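The big brick sort-out
April
By the newsletter editor

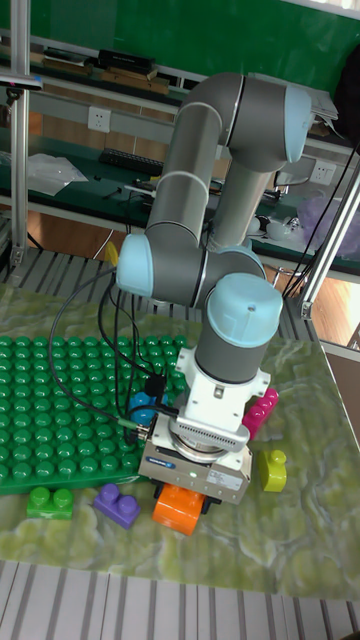

I have been putting off the brick boxes since before Christmas, and last week I ran out of excuses. If you've been to any of our play mornings at Ashworth you'll know the boxes I mean — the deep ones under the window, where the chunky bricks live along with half a jigsaw, a spoon and whatever else small people have decided belongs with them. They hadn't been properly sorted in a couple of years. So I made a flask of tea, put the radio on and got going. The first thing I'd say to anyone about to do the same at home is get a mat down before you tip anything out. I'm very fond of a green marbled one, all pale swirly veins, and an orange brick shows up on it beautifully. The big green baseplate can sit on the mat too, over on the left, and then you've got the rest of the table for bricks. I used to do all this on the carpet and my knees have never forgiven me!

Now, a confession. I thought we had a few hundred bricks. I'd have said 400 if you'd pushed me, and I'd have said it with great confidence. I counted them (I know, I know, but we have to put a number on the insurance form and last time I'm fairly sure we made one up) and we have 2955. That's the chunky ones only, before you get anywhere near the little ones in the biscuit tins. I counted them into piles of 100 and bagged them as I went, which worked very well until the bags ran out and I had to start using pillowcases.

The colours are a bit of a puzzle. We have red coming out of our ears, plenty of blue and a decent amount of yellow, but orange is in very short supply. I found 43 orange bricks in the whole lot, and three of those were in the dressing-up trunk inside a welly. This explains a great deal about the arguments. I'd always put it down to tiredness and the time of day, but no, they all want to build a fox or a fire or a carrot and there simply isn't the orange to go round. If anybody has some orange ones sitting in the loft, please think of us.

Washing them was the bit I'd dreaded and it was fine in the end. I did them in the kitchen sink in warm water with a squirt of washing-up liquid, a bag at a time, swished about and left for roughly 15 minutes while I got on with something else. Most of them only needed a rinse after that. The ones with sticker glue on wanted a going over with an old toothbrush, and there was one yellow one with something inside it that I decided not to investigate (it went in the bin, so make that 2954, I suppose, but the form has gone off now). Then the whole lot got laid out on bath towels overnight, hollow side down. I did the first bag hollow side up and they were still full of water at breakfast, so learn from me there.

Baseplates are more of a fiddle. The muck gets down between the studs and a cloth just skates over the top of it. I tried a nail brush, then a pastry brush, and the pastry brush won by a mile. It bends round the studs and you can get right into the rows. Ours now look so much better that I keep going over to admire them, which is a sad thing to say about a baseplate but there we are.

A few people have asked whether it matters if bricks from different makes get mixed up. We've got a good many Mudari ones from the jumble sale, and then a big batch that came in a Vuvel tub, and for ages I kept them strictly apart because somebody told me I ought to. This time I sat down and tried them together. They do fit, after a fashion. The Mudari ones are a touch tighter, so a grown-up may be needed to get them off again, but the towers stay up. I've stopped separating them and my life is easier for it. The only thing I've kept to one side is the Voltico set with the battery in the train, partly so that we can find it when it's asked for and partly because the batteries have to come out before it goes away, and if it's at the bottom of a box I know perfectly well I won't bother.

As for how they've gone back, I had a grand plan to sort by colour and I did start. It looked gorgeous for one morning. Then the little ones arrived, tipped the red box into the blue box and sat in the yellow one, and I remembered who all this is for. So now it's by size: the long bricks in one box, the square ones in another, and all the funny bits (windows, wheels, arches, that animal that might be a hippo) in a shallow tray where they can be seen. The tray has been the big success. Those pieces used to sink straight to the bottom and hardly got played with, and now there's a queue for the arches.

I've also put the boxes on the low shelf in place of the floor. They slide out, they slide back, and the children can manage it themselves as long as we don't overfill them. Two thirds full is plenty. I filled the first one to the brim and couldn't shift it, and I'm considerably bigger than a three-year-old.

We've ended up with a fair few spares in red, and I'd much sooner they were played with than sat in pillowcases in my hall. If you run a group, or you've a grandchild who comes to stay and nothing in the house for them to do, come and help yourself. Just bring something to carry them in, and bring my pillowcase back if you take one of those! I'm usually there from half past nine, when the kettle goes on.

And if you swapped us any orange for the red, I'd be absolutely delighted. Any size, any make, and they don't need washing first — I've got the hang of that part now, and the pastry brush is standing by. (I have bought a new one for the pastry.)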